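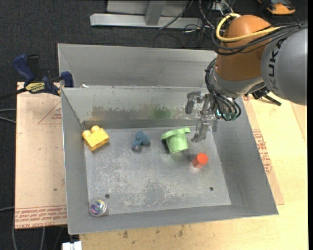 Skedport launches a walking trail for people who have already missed the ferry

FOR IMMEDIATE RELEASE

Visitors to Skedport have traditionally fallen into two groups: those catching the ferry to Grovondale, and those who meant to. From April the second group will have something to do.

The Missed Boat Trail is a signposted walk of 6 kilometres, starting at the ferry ticket office and ending, by way of the old rope sheds and a great many steps, back at the ferry ticket office. It has 16 stops, each with a small enamel sign. Walkers who keep a decent pace will be back in good time for the next sailing. Walkers who stop for cake will not, but may go round again at no charge.

The trail has been put together by Damorov, the walking holiday firm, with the Akyol guesthouse on Harbour Street, which has been looking after stranded passengers for years and has strong views on their footwear.

"We asked visitors what they had seen of Skedport and most of them described the car park," said a spokesperson for Damorov. "It's a perfectly good car park. We felt there was room to build on it."

Highlights include the fish market (mornings only, and bring a coat), the narrowest lane in town, the second narrowest lane in town, which has the better view, and the 191 steps up to the signal tower. There is a bench at the top. There is no bench halfway up, though several people have asked.

The guesthouse will serve a set lunch to walkers from noon until the soup runs out. It will also look after luggage for the length of the walk, including the wheeled kind, which does badly on cobbles and worse on steps.

"People come in cross and go out with a map," said a spokesperson for the guesthouse. "Some of them have even booked a second night, and that was before we hid the timetable."

A free printed map is available from the ticket office, the guesthouse and the bakery opposite the chapel. Guided walks will leave the ticket office 30 minutes after the morning ferry, so as to be sure of an audience.

Notes to editors

The trail is free and open all year. The signal tower closes in high winds.

Dogs are welcome on the whole route, apart from the fish market, where there has been an incident.

Press visits can be arranged through the Damorov office in Skedport. Journalists travelling from Grovondale are advised to check the return sailing times.

ENDS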